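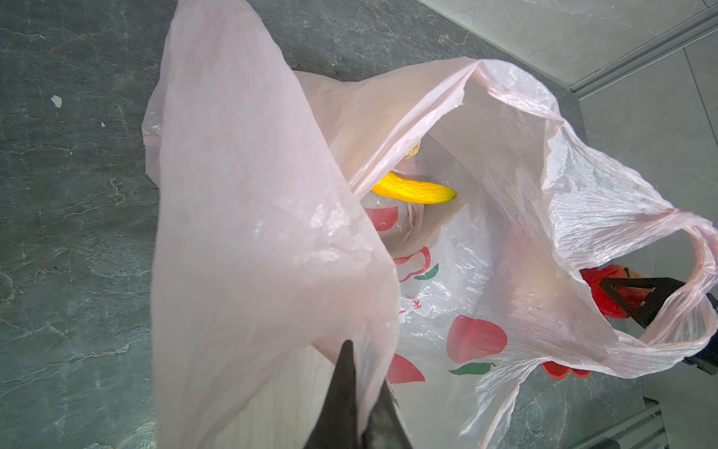 Re: [Ullari-list] Brutolstead open day - did anybody go?

28/01/2025

On the list, a fellow member wrote:

> Hi all, I saw the flyer for the open day at the Prantl workshop in
> Brutolstead but couldn't get away from work. Did anybody from here
> make it? I'd love to hear what they were showing and whether it's
> worth the drive next time. My kids are robot crazy, and I'm mostly
> curious if these things can do anything useful around a kitchen yet.
> Also, is it true you can get right up close? The flyer was kind of
> vague, and the last demo I went to had us all behind a rope watching
> a TV screen.

Yes, I went! I meant to write this up the same night but then I sat down on the couch and that was that, so sorry for the wait.

First the boring part. Parking is behind the building, not in front (the front lot belongs to the carpet place and they do put notes on your windshield). It's free to get in. They told us 363 people had signed up ahead of time, which sounded like a lot for Brutolstead, but they let everybody in by small groups so I never felt squashed. I waited maybe fifteen minutes and there was coffee.

And yes, you get close. There were several stations, and the one I kept going back to was the grocery one. It's a little tiled booth with two arms mounted at the front, and the job is groceries and a plastic shopping bag. If you've ever tried to open one of those thin bags with cold fingers at the market you'll know why I was rooting for the robot. The person running the station said bags are about the meanest thing you can hand a machine, because they never have the same shape twice. A box stays a box. A bag just sort of slumps and does what it wants.

I liked that they used normal stuff. The bag is the flimsy pink kind you get at a produce stand, and one arm works on the side of it while the other one goes for the handles. I caught myself holding my breath, and so did the man next to me, who had told me in the coffee line that he didn't care for robots at all.

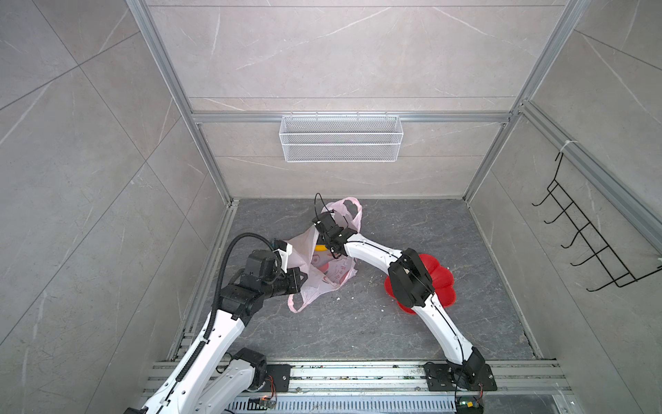 One gripper at the side of the bag, the other up at the handles. Grocery station, Brutolstead open day.

They run the whole thing with software they call Plunico, and there was a short talk on it in the side room. I'll be straight with you all, I lost the thread halfway through. What I did write down on the back of my parking map is that they had 2,359 tries at bag and grocery jobs saved up when they gave the talk, and that they'd like a lot more before they change the setup. Somebody asked how many of those went well and the answer was long and had a graph in it. If anyone here follows that kind of thing, they said the slides will be up sometime in February and I can send the link when I have it.

For your kids, I'd say go, but go early. My niece (she's nine) lasted a good hour, and her favorite part was the play food. There's a red plate shaped like a flower and they had a banana and a strawberry on it, plus a green bumpy one that she said was a custard apple and I said was an artichoke. We did not settle it.
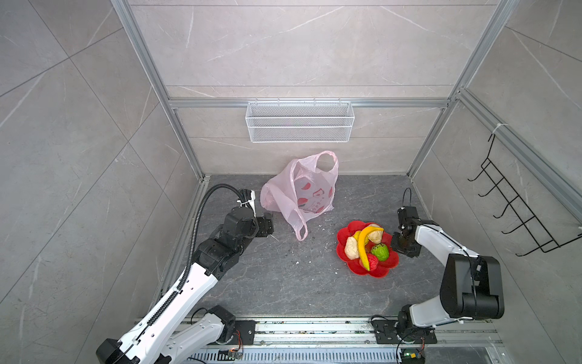 The other thing she wanted to know was whether the arms ever get tired, and they took the question seriously, which I thought was nice. The answer was that the motors warm up and so they take breaks on long days. She has since used this on me when asked to clear the table.

Is it useful in a kitchen yet? I wouldn't say so, going by what I saw. It's slow. I could have put away a week's shopping and made a sandwich. But I went to their first open day too, and back then they only had one arm going and it mostly stacked blocks, so it's a big jump to my eyes. I'd much rather watch this than another one of those dancing robot videos.

A few odds and ends while I remember. The restroom is upstairs and the stairs are steep. Bring cash for the bake table. The gift corner was down to stickers by noon. They're hoping for some 800 visitors at the next one, so if you want to go, sign up when the notice comes around. I have room for two in my car from the Ullari side if anyone wants a ride, just write me off list.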